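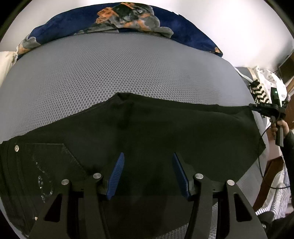
Begrüßung, kurz warten, bis die Türe zu ist. Mein Thema heute ist die konservative Behandlung der Arthrose am Daumensattelgelenk, also die Rhizarthrose, bevor jemand über eine Operation spricht. Ich komme aus der Handtherapie und werde deshalb wenig über Röntgenstadien sagen. Ich frage am Anfang einer Behandlung immer nach der Kleidung. Schwarzer Stoff, eine feste Naht, am Rand ein kleines silbernes Teil, Niete oder Druckknopf: an solchen Stellen muss der Daumen arbeiten, wenn man sich anzieht. Viele Patientinnen nennen das Anziehen früher als das Marmeladenglas, das in allen Broschüren steht.

Folie: Gliederung
Nicht vorlesen. Nur sagen, dass Fragen zu den Schienen bitte sofort gestellt werden dürfen, alle anderen am Schluss.

Folie: Anatomie in aller Kürze
Das Sattelgelenk liegt zwischen dem großen Vieleckbein (Trapezium) und dem ersten Mittelhandknochen. Es erlaubt sehr viel Bewegung und bezahlt dafür mit wenig knöcherner Führung. Die Stabilität kommt aus den Bändern und aus der Muskulatur. Beim Spitzgriff wird die Kraft an der Daumenkuppe bis zum Sattelgelenk um ein Vielfaches größer. Den genauen Faktor nenne ich nicht, die Angaben in der Literatur sind unterschiedlich und hängen vom Modell ab.
Mit der eigenen Hand zeigen: zuerst das »runde O« mit gebeugtem Endgelenk, dann den eingeknickten Daumen mit überstrecktem Grundgelenk. Das Publikum soll es mitmachen. Hier Zeit lassen, die Leute brauchen dafür meistens länger als ich denke.

Folie: Wer kommt zu uns
Meistens Frauen nach der Menopause, aber auch Männer aus dem Handwerk, die oft erst spät kommen. Typisch ist der Schmerz an der Daumenbasis beim Drehen und beim Zwicken, später auch in der Ruhe. Die Mittelhand steht dann immer mehr in Adduktion, die Kommissur wird enger, und das Grundgelenk gleicht mit Überstreckung aus.
Differentialdiagnosen nur nennen: Tendovaginitis de Quervain, STT-Arthrose, Karpaltunnelsyndrom, Beschwerden nach einer alten Kahnbeinfraktur. Diese Diagnosen kommen auch zusammen vor. Wer nur die Daumenbasis drückt, übersieht sie.

Folie: Die Befragung in Ernel
Unsere Ambulanz in Ernel hat mit dem Projekt Bemoleo ehemalige Patientinnen und Patienten angeschrieben. Verschickt haben wir 1732 Fragebögen, zurückgekommen sind 1146. Stichtag für die Auswertung war der 1. Januar 2024. Was danach kam, ist nicht dabei.
Wichtig beim Vortragen: Das ist eine Befragung und keine kontrollierte Studie. Wer zufrieden war, antwortet vielleicht lieber. Wer sehr unzufrieden war, vielleicht auch. Ich möchte das selber sagen, bevor es aus dem Saal kommt.
Gefragt haben wir nach Tätigkeiten und nach der Schiene: wann getragen, wann weggelegt, warum weggelegt. Eine Freitextzeile war auch dabei. Die Freitexte sind für mich der wertvollste Teil, leider auch der mühsamste in der Auswertung.

Folie: Was in den Freitexten steht
Sehr oft kommt das Anziehen vor. Die Hose über die Hüfte hochziehen, den Bund schließen, enge Ärmel. Dann Wäsche: ausschütteln, auswringen, Bettlaken über die Ecke der Matratze spannen. Danach erst Küche, Schlüssel, Schreiben. Das Telefon halten wird mehr von den jüngeren Personen genannt.

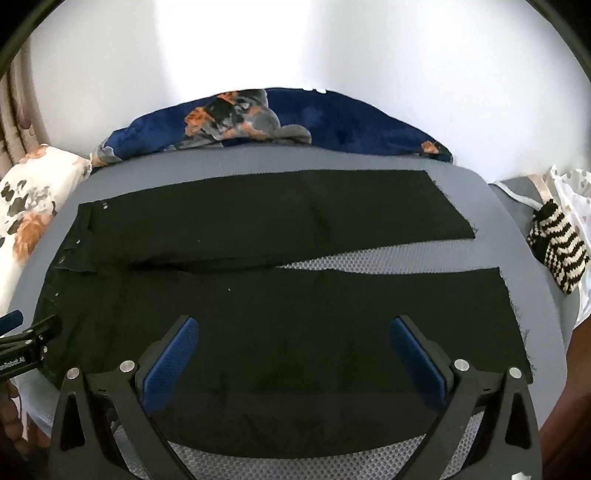 Für die Therapie heißt das: Ich übe den Hosenbund in der Stunde, mit der eigenen Kleidung der Patientin. Der flache Zug mit allen Fingern und dem Handballen entlastet den Daumen, der Zug zwischen Daumen und Seite des Zeigefingers belastet ihn am meisten. Beide Hände abwechselnd links und rechts ansetzen, in kleinen Schritten hochziehen. Bei festem Stoff hilft es, im Sitzen zu beginnen und für das letzte Stück aufzustehen. Eine Knöpfhilfe biete ich an, aber ich dränge nicht. Manche empfinden sie als Zeichen, dass sie alt sind, und dann bleibt sie in der Schublade.

Folie: Schienen
Zwei Prinzipien unterscheiden: die kurze Schiene, die nur das Sattelgelenk führt, und die lange, die auch das Grundgelenk oder das Handgelenk einschließt. Wir beginnen fast immer mit der kurzen am Tag und geben die weiche für die Nacht nur bei Ruheschmerz.
In Ernel verwenden wir zwei Modelle: die fertige Schiene Clesivero und die individuelle aus thermoplastischem Material, die wir selbst anformen. Die Platten bekommen wir von der Firma Bilgin. Interessenkonflikt an dieser Stelle aussprechen: Ich bekomme von der Firma kein Honorar, sie hat uns für den Kurs im November Material überlassen.
Die fertige Schiene ist schneller angezogen und wird bei der Arbeit lieber getragen. Die individuelle sitzt besser bei deutlicher Stufe an der Daumenbasis. Ein Vergleich der Schmerzwerte ist aus unserer Befragung nicht möglich, die Gruppen sind am Anfang zu verschieden gewesen.
Auf die Haut achten. Der Rand über dem Griffelfortsatz der Speiche drückt gern, und der oberflächliche Ast des Nervus radialis liegt dort sehr nahe. Wenn die Patientin von Kribbeln am Daumenrücken berichtet, wird der Rand noch am gleichen Tag ausgeweitet.
Schiene herumgeben. Bitte wieder einsammeln!

Folie: Übungsprogramm
Erst die Kommissur öffnen, dann stabilisieren, dann kräftigen. Diese Reihenfolge ist mir wichtig. Wer mit dem Knetball anfängt, kräftigt oft genau den Adduktor, der schon zu stark zieht.
1. Weichteiltechnik am Adductor pollicis, sanft, mit der anderen Hand oder mit einer Wäscheklammer aus Holz.
2. Erster dorsaler Interosseus: Zeigefinger gegen leichten Widerstand zur Daumenseite bewegen, der Daumen bleibt ruhig.
3. Opponens und kurzer Abduktor in der O-Stellung, ohne Einknicken im Grundgelenk.
4. Übertragung in eine Tätigkeit, die die Patientin selber aussucht.
Dauer des Programms bei uns: 12 Wochen. In den ersten Wochen kommen die Patientinnen öfter, später nur zur Kontrolle. Schmerz während der Übung ist ein Grund zum Ändern der Übung. Ein leichtes Müdegefühl am Daumenballen ist in Ordnung.

Folie: Injektionen, Wärme, Tabletten
Nur kurz, das gehört zum Vortrag nach mir. Wärme wird von vielen als angenehm beschrieben, bei einer aktivierten Arthrose mit Schwellung eher nicht. Zur Injektion mit Kortison sage ich nur, dass wir nachher einige Tage mit der Kräftigung warten und das mit der Ärztin oder dem Arzt absprechen. Topische Schmerzmittel sind am Daumen gut anwendbar, das Gelenk liegt nicht tief.

Folie: Wann zurück in die chirurgische Sprechstunde
Wenn nach dem vollständigen Programm der Ruheschmerz bleibt und der Alltag deutlich eingeschränkt ist. Wenn die Überstreckung im Grundgelenk zunimmt, auch bei wenig Schmerz. Wenn die Diagnose nicht mehr zum Befund passt. Die Patientin soll nicht das Gefühl haben, dass sie bei der Therapie versagt hat. Ich formuliere es so: »Wir wissen jetzt mehr über Ihren Daumen, und mit diesem Wissen gehen Sie in das Gespräch.«

Falls Zeit bleibt: Fallbeispiel Schneiderin
Rechtshändig, Schmerz beim Zuschneiden und beim Halten von schwerem Stoff. Kurze Schiene nur während der Arbeit, Schere mit größerem Griff, der Stoff wird flach mit der Hand auf dem Tisch geführt und nicht mehr zwischen Daumen und Zeigefinger gezogen. Nach dem Programm arbeitet sie wieder in vollem Umfang, die Schiene trägt sie an langen Tagen weiter. Röntgenbild ist unverändert, das unbedingt dazusagen.
Falls keine Zeit bleibt: direkt zur letzten Folie.

Letzte Folie: Kontakt und Material
Der Fragebogen von Bemoleo und das Übungsblatt liegen am Ausgang. Das Übungsblatt darf kopiert werden, der Fragebogen bitte nur nach Rücksprache. Danken, Wasser trinken, Fragen aus dem Saal immer wiederholen, hinten versteht man sonst nichts.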